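Community Help > Work and Jobs > Warehouse and Packing

They're putting a picking arm on our line, what happens to my job?

Posted by tapeguntess, November 9, 2020

Hi all, long post, sorry. I've been a picker at Ondero for 8 years (mixed household stuff, returns, odds and ends) and last week our manager told us the company is trying out a robot arm that picks loose items out of a bin. It's the same work I do all day! He said no one is being let go and that two of us would be "moved alongside it," and then he went off to another meeting, so that's all I know. Has anyone here worked next to one of these? Do I end up babysitting it? Does the pay change? And is it going to make me faster or just make me look slow?

mocanu_nights
2 replies before this one and they were both ads, so I'll have a go. I was a picker at Sarkeck until April and now I'm what they call a cell tender, meaning I set out the bins, watch the arm work, and step in when it gets stuck. The first month was dull and a bit nerve-racking, I won't lie. You stand there wanting to reach in and do it yourself (don't, ever, wait until it's stopped and locked out the way they train you).

What surprised me is how much they needed from us old hands. The engineers knew the arm inside out but they'd never packed a box in their lives, and they kept asking me things like which end of a strap I'd grab first, or how hard you can squeeze a scrubber.
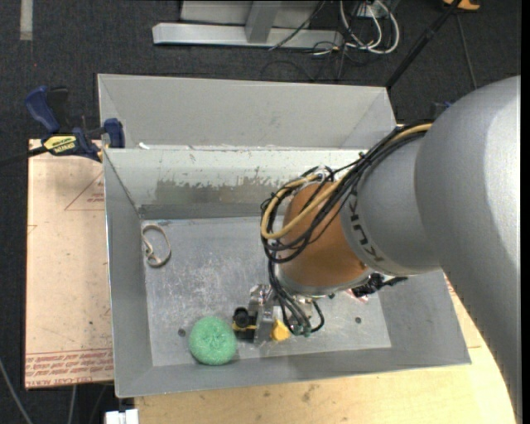

Anyway, flat and soft things were the big headache for us. Boxes went fine. I kept a notebook of every item that gave it trouble, and that notebook is pretty much why I got the tender job and not the guy next to me, so start one on day one! My wrists are a lot better too. What I do miss is the talking, because there used to be four of us around a table and now it's me and a screen.

Pay: I got 60 cents an hour more, but only after I asked twice. Ask before you sign off on the training, and get the new job title in writing.

Virgil Gavrilă
I did maintenance at Hurska for a long time. Two things. Find out who sets the rate. Ours was set at over 200 picks an hour by someone in an office and the people at the hand stations got measured against it, which caused a lot of bad feeling until the shift leads pushed back. Also ask who clears the stops at night. If the answer is "whoever's around," that's you, and you should be trained and paid for it.

boxlid
depends on the company. mine just moved everyone to returns

tapeguntess
Thank you both, really helpful! Buying a notebook on the way home.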